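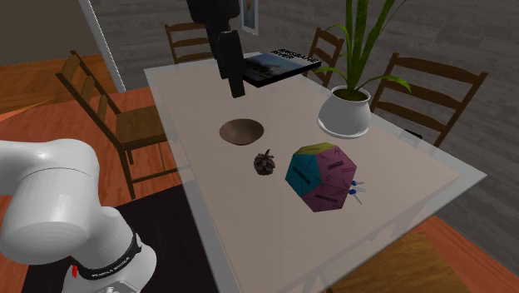

Published by the Utwood Office, Prorkness Community Rooms

How to book a meeting room

Bookings open in July for the autumn term. Groups must hold a Prorkness membership before applying.

Step 1. Complete form 673, available from the Utwood or Galtavden reception desk.

Step 2. State the start and finish times, allowing for setting out and clearing away. The shortest booking is one hour and the longest is four.

Step 3. Return the form to either desk before 9 a.m. on the day before the meeting. Requests for the Kragh Room must go to Utwood.

Written confirmation will follow. Changes should be made by telephone on extension 3366.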